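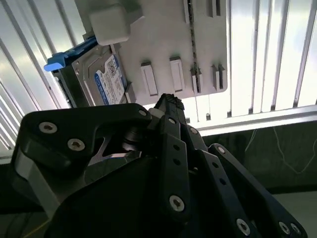 # Keeping office desktops in service past the lease

When a lease on office computers ends, most of the machines still work. What happens to them next depends on paperwork, storage space and the condition of a few cheap parts. The intake manager at Pindier, a refurbisher that takes in desktops from schools, clinics and county offices, spoke to us in November about how the sorting is done and where it goes wrong.

The first step has little to do with hardware. "We reconcile serial numbers before we open anything," the manager said. "The list from the customer says 38 units, and the pallet has to agree with the list. If it doesn't, the pallet waits." Mismatches usually trace back to machines that were swapped during the lease under warranty, with the old serial number left on the books. A pallet can sit for 20 days while a customer looks for the record.

Storage devices are treated separately from everything else. Each drive gets its own line in the intake log and is either overwritten and verified or destroyed, depending on the contract. The manager prefers overwriting where the contract allows it. "A verified drive can go back into use. A shredded one is scrap metal. But the choice belongs to the customer, and a lot of them picked shredding years ago and never went back to read the clause again."

Solid-state drives need a different procedure from spinning disks. Overwriting a solid-state drive in the ordinary way can leave data in spare blocks that the operating system can't address, so Pindier uses the drive's built-in erase command and then checks the result. If the command returns an error, the drive is destroyed. 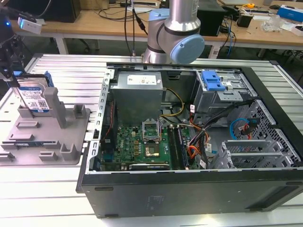

Testing follows a fixed order: power supply, memory, board, then processor. "People want to start with the processor because it's the expensive part," the manager said. "It's also the part least likely to have failed. Start with the supply. A weak supply will give you memory errors, random restarts, all kinds of symptoms that look like something else."

Memory is tested one module at a time, in a board known to be good, and then again in its own machine. The second pass is there to catch faulty slots. Modules that pass are sorted by capacity and speed. Mixed pairs are split up, even when they run without errors, because a buyer who later adds memory will have a harder time finding a match.

Sockets get a visual check under a magnifier. On boards where the pins are in the socket, a bent pin can disable a memory channel while the computer otherwise starts normally. Pindier straightens pins on higher-value boards only. On the rest, the board goes to parts recovery and the processor is kept.
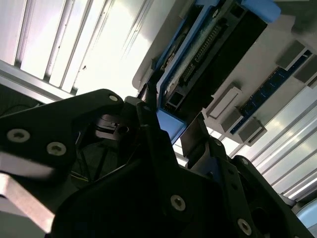
**By the Zamora Equipment Quarterly staff** | Reuse and Repair

Thermal compound is replaced on every unit that will be resold. The manager called it the cheapest work in the building. "Old compound dries out, the fan runs faster, and the person at the desk decides the computer is worn out. The computer is fine. It's loud."

Cleaning was a longer topic than expected. Dust from carpeted offices packs into heatsink fins and comes out with compressed air. Dust from workshops and kitchens carries oil and has to be brushed out with solvent. Units from smoking areas, now uncommon, are stripped for parts.

On proprietary components the manager was blunt. Many small business desktops use power supplies and front-panel connectors that fit only one product family. "A standard supply is on the shelf. A special one has to come out of another dead machine of the same model, so we end up storing dead machines." Pindier keeps 2 complete donor units for each model it supports and recycles the remainder.
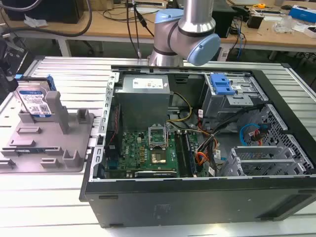 Software support now ends more useful lives than hardware failure does. A desktop that passes every electrical test may still be refused by the buyer if it can't run a supported operating system. Some of these are sold with a Linux installation, mostly to Ciltitach, a training center that uses them for introductory networking courses. Others are sold by weight.

Asked what customers could do to improve the recovery rate, the manager listed firmware passwords first. A locked machine can't be configured or, on some models, started from test media. "Clear the password before it leaves your building – the person who set it may not work there when we call." The second request was to leave machines intact. Customers sometimes pull drives themselves and discard the trays and screws with them, and a replacement tray can cost more than the margin on the unit.

Finished desktops carry an 8-month warranty and are shipped through Terkex, which supplies reusable crates with molded foam. Returns are logged against the original test record. Most involve a module or cable that moved in transit, and those units are reseated, retested and sent back out in the same crate.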